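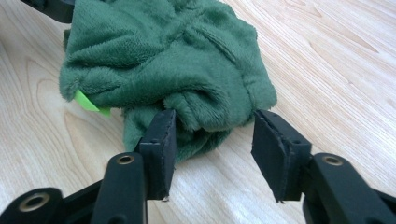

How to Teach Your Dog a Snuffle Search

If your dog is climbing the walls on a rainy afternoon, teach a snuffle search! It's a nose game, it costs next to nothing, and even a youngster with the attention span of a gnat can get the hang of it. My terrier mix Katona plays most evenings and still spins in circles when she hears the treat jar.

What you need

A handful of small, dry, smelly treats (I cut mine to the size of a pea)
A room with the door shut
A cue word, any word you like. Ours is "Seek!"

Step 1. Let your dog watch

Ask for a sit, or have someone hold the collar gently. Put one treat on the floor a couple of steps away, in plain sight. Say your cue and let go. Praise like mad when the treat is found, then do it again. Keep going until your dog starts leaning forward at the sound of the word.

Step 2. Go behind things

Now set the treat behind a chair leg or beside the couch. Your dog still gets to watch you walk over there, but has to use that nose for the last bit. Don't point! It's so tempting, and then you end up with a dog who stares at your finger.

Step 3. Hide it out of sight

Leave your dog in the hallway, hide three treats low down, come back and give the cue. Expect some wild running around the first time. Stand still and keep quiet, and you'll see the head drop and hear the sniffing start (my favorite part, it sounds like a tiny vacuum cleaner).

Step 4. Make it harder

Try a low shelf, a shoebox with the lid off, or under the edge of a rug. Zsófia Dudás, who got me started on all this, likes to open a window a crack so the scent drifts. It's amazing to watch a dog work that out!

If your dog gives up

Go back one step and put down a bigger, smellier treat. Bits of cooked chicken have rescued many a session at our house. Keep each game under 20 minutes, less for puppies, and take the treats out of your dog's dinner allowance.

With two dogs, play one at a time with the other behind a closed door. Pick up any treats that weren't found before you swap, and have fresh water out for both. Sniffing is thirsty work!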